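Monday, 7 Dec 2020

So the simulator finally turned up on my screen at work, and I've got feelings about it.

If you're new here, I do kitchen fit-outs at Holroyd, and since July we've been trialling arms from Hundex for the boring end of the job – opening cupboards, clearing benches, all the testing that used to chew up my Fridays. Before any arm gets near a real kitchen, it practises in a rendered one, and somebody has to sit there and check the runs. That somebody is now me!
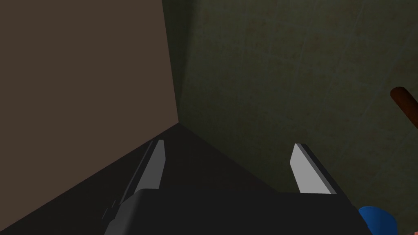
I was pretty grumpy at first. I like being on my feet, and 18 years of door hinges doesn't prepare you for a swivel chair. But Chiến Giáp sat with me all the first week (bless him) and I've come around a bit. My knees are better, and I got through 80 runs on Thursday without a headache.
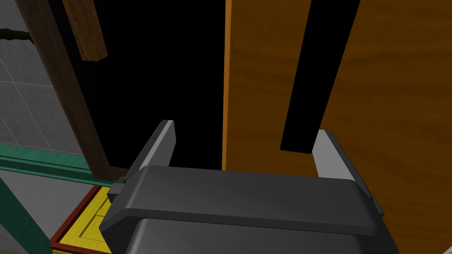 Gripper up close to the wood-grain panel, what looks like a black handle and all.

What I do miss is the chat. Two of the fitters have moved over to Allbridge and the lunch table's gone quiet. We've been promised a proper talk about rosters before Christmas, so I'll let you know how that goes.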